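折叠桌、不锈钢小碗，还有一顿慢吞吞的晚饭

搬到这边快满一年了，一直想写写家里那两张折叠桌，每次打开编辑框又觉得，两张桌子有什么好写的呢？结果前几天有位老读者在留言里问我，说你家那么小，平时来了人到底在哪儿吃饭呀？我想了想，那就写吧，泡了一壶大麦茶，慢慢写，大家也慢慢看。

先说房子。我们租的这间客厅实在不大，五月里搬进来的时候，我拿着卷尺量来量去，从墙边到门口，怎么算都放不下一张像样的餐桌。我婆婆的意思是买一张长的，靠墙摆，一家人坐成一排吃。我说那不成了面馆了吗！（她听了也笑，说面馆有什么不好，面馆热闹。）后来是在街角一家叫Maeng的杂货店里看见这种方的折叠桌，桌面印着大理石花纹，边上一圈细细的橘红色包边，说实话不算好看，有一点像小时候外婆家里的那种东西。可我站在那儿看了半天，越看越亲切，就问老板多少钱一张。老板说一张53块，两张一起拿，给100。我这个人一听两张一起拿就走不动路了，当场付了钱，一手夹一张，走回家的路上歇了好几回。

事后想想，买两张真是买对了。平时我们两个人吃饭，打开一张就够，另一张撑在旁边，放放报纸，放放随手搁下的零碎。来了客人，两张一拼，中间那道缝我用桌布盖住，夹菜的时候小心一点，别把汤碗正好放在缝上就行。不用的时候折起来往门后一靠，地方马上就空出来了，还能铺开垫子做做操。当然我做操的次数，比起桌子折起来的次数，还是少得多。

桌子腿是黑色的细铁管，交叉着撑开。刚买回来的时候我总担心它不稳，吃饭都不敢用力剁骨头。用久了发现，只要打开的时候往下按一按，听到那一声"咔"，就稳稳当当的。有一回我偷懒没按到底，刚端上去的一碗绿豆汤晃了出来，顺着桌面一直流到包边那里，我拿抹布追都追不上。从那以后我每次打开都要按两下，先生说我像在给桌子做心肺复苏。

再说餐具。我以前很爱买碗，青花的、粗陶的、日式的，一只一只攒，攒到搬家的时候才知道后悔。包碗包了整整一个晚上，旧报纸用完了用毛巾，毛巾用完了用毛衣，到了新家拆开，还是碎了好几只。我蹲在地上捡碎片，心疼得不得了。也就是那次以后，日常吃饭慢慢换成了不锈钢的小碗，浅浅的，圆圆的，轻得很，摔到地上也就是"当啷"一声，捡起来洗洗接着用。

劝我换不锈钢的是Sang-wook Yeom，我先生以前的同事，现在住得离我们不远，常来蹭饭，也常带泡菜来还饭钱。他说他从小就是用金属碗和金属勺子长大的，瓷碗反而是后来才习惯。我起初不太乐意，总觉得金属碗吃饭没有温度，端热汤又烫手。他就教我，烫的东西不要端，放在桌上，用勺子舀着吃，头也不用埋那么低，慢一点，反正又不赶时间。我试了几顿，还真的吃得慢了。
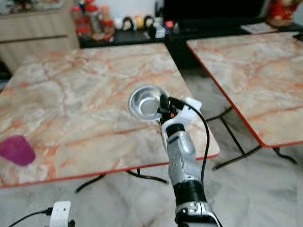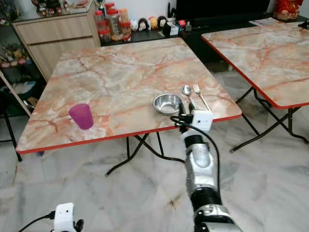

所以现在我们家的一个人份，就是一只小碗，一把勺子，一把叉子，再加一只塑料杯子。杯子我偏爱那只紫红色的，半透明，装了白开水放在窗边，光一照，桌上会落一小片粉粉的影子，像谁打翻了一点点果子露。同一套里原来还有别的颜色，绿的给了侄女，蓝的不知道什么时候不见了，我怀疑是野餐那次落在了草地上。紫红色的这只一直跟着我，杯口已经有一点磨花，我也舍不得换。

叉子是给先生用的。他这个人用筷子用了几十年，吃面条还是要用叉子卷，说这样汤不会溅到衬衫上。其实照样溅，只不过溅的方向不一样而已。勺子倒是两个人都离不开，早上喝粥，中午拌饭，晚上挖西瓜，一天里洗得最勤的就是它。

我摆桌子有个小习惯，勺子和叉子一定要并排放，勺子在左，叉子在右，柄朝着坐的人。这是我妈妈教的。小时候我最怕摆桌子，觉得反正马上要吃，吃完又乱，摆它做什么。妈妈也不骂我，只是等我乱七八糟放完了，她再走过来，一样一样地摆正，边摆边跟我讲今天菜场里的鱼怎么样、隔壁阿姨家的女儿考到哪里去了。我那时候嫌她啰唆。现在轮到我自己，先生在厨房里盛饭，我在外面摆勺子，嘴里也是说个不停，说的也都是菜场和隔壁，声调都跟她一模一样。

说到收拾，不锈钢的东西有一个毛病，就是爱留水印。刚洗完亮闪闪的，自己晾干以后，碗里就一圈一圈的白印子，怎么看怎么像没洗干净。我试过不少办法，淘米水泡过，小苏打擦过，最好用的还是白醋：温水里倒一点，碗泡进去，去烧个水、叠两件衣服再回来，拿软布一抹就亮了。关键是要马上擦干，不能图省事扣在架子上。我用的布是一家叫Stevix的小店里买的，灰色的，洗了很多次也不掉毛。钢丝球千万不要用，我有一只碗就是这么毁的，底上全是一道一道的划痕，现在退下来专门打鸡蛋了。

桌面也一样，看着像石头，可它到底不是石头，热锅千万别直接往上放。我家有一张的角上就有浅浅的一小块白，是我有一次端着砂锅实在烫得受不了，随手一搁留下的，不凑近看不大看得出来。平时拿拧干的抹布顺着擦一遍就好，包边那条缝里容易藏面包屑，我用旧牙刷刷，刷出来的东西有时候连我自己都吓一跳。

还有就是靠墙那个黑色的矮柜。红盖子的透明罐子一罐一罐摞在上面，里面都是零嘴，过年剩的、朋友送的、我自己嘴馋买的。我跟自己约好吃完一罐才能再买一罐，这个约定大概只管用了一个礼拜。罐子旁边站着四个小娃娃，圆圆的头，我擦柜子的时候要一个个拿下来，擦完再一个个放回去，顺序还不能乱，乱了我看着别扭。先生偷偷换过一次位置，我一进门就发现了，他到现在还不肯承认。

婆婆上个月来住了几天，走之前忽然跟我说，这两张小桌子倒是挺好，她也想买一张放在阳台上剥豆子。我听了别提多得意了！马上跑去Maeng问，老板说这个花色卖完了，只剩一种蓝格子的。婆婆说蓝格子也行，我说不行不行，再等等，肯定还会进货的。于是我现在每次买酱油都要绕过去看一眼，老板一看见我就摇头，连话都省了。

晚上打算做凉拌面，黄瓜已经切好放在冰箱里了，Sang-wook说他下了班过来，泡菜也带上。我得去把另一张桌子上的东西收一收，不然等一下没地方放菜。有谁家里也用这种花色的折叠桌，又正好在哪里见过有卖的，麻烦在下面留个言告诉我，婆婆的豆子还等着呢。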